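Review: Coneck hand-held gripper, tried at the Drastudance open day

24 September 2023

Drastudance opened its doors to visitors this month and let people try the Coneck, a hand-held gripper used to record household jobs for robot training. You hold it, you do the chore, and the recording is used later to teach an arm. I went with Su-bin Kang, who has used an earlier version at work. I had never picked one up.

The visit ran in two parts. First came a short talk on how recordings are checked and sorted. Then we were split into groups of 4 and sent to furnished rooms set up for chores. Ours was folding laundry on a bed. Other groups had dishes or a desk to tidy. I would have liked to try the dishes, but there was no swapping.

Weight is the first thing you notice. The unit they handed me was listed at 600 grams. That's fine for five minutes. After half an hour my wrist was sore, and I was resting my elbow on my hip between shirts. Su-bin said the May version was listed at 900 grams and that she could feel the difference right away.

The trigger is smooth and has a long pull. It takes a while to learn how far to squeeze for thin cloth. On my first tries I closed the fingers on nothing, or picked up the bed cover along with the shirt. Going in at a low angle worked better than coming straight down. Jeans were easy. Socks were slow.

The finger pads are the best part. They have a fine texture, and once they had hold of a hem they kept it. The linkage felt solid, with no play in the joints that I could find.

T-shirts were harder than I expected. Sleeves move a lot when you lift them, and our guide kept asking us to slow down. Fast moves blur on the recording. I agree with her after looking at the playback.

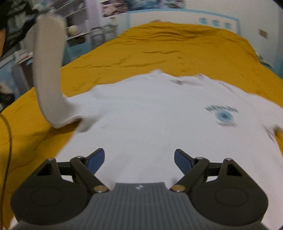
T-shirt on the bed, left sleeve raised and blurred. The blue finger pads are open over the fabric.

I have two complaints. The grip comes in one size, and it was too thick for Su-bin's hand. The status light is also on the underside, so you have to turn the unit over to see if it is recording. I lost one full fold that way.

The staff also showed an arm from Chrysikopoulos folding a towel. It finished one and dropped the next. They left it running and took questions, which I liked.

The Coneck is easy to learn and the pads are very good. I'd want a second grip size before using it for a full day. Drastudance plans to run the open day again, and places are booked through Inatgate. Wear short sleeves, the rooms get warm.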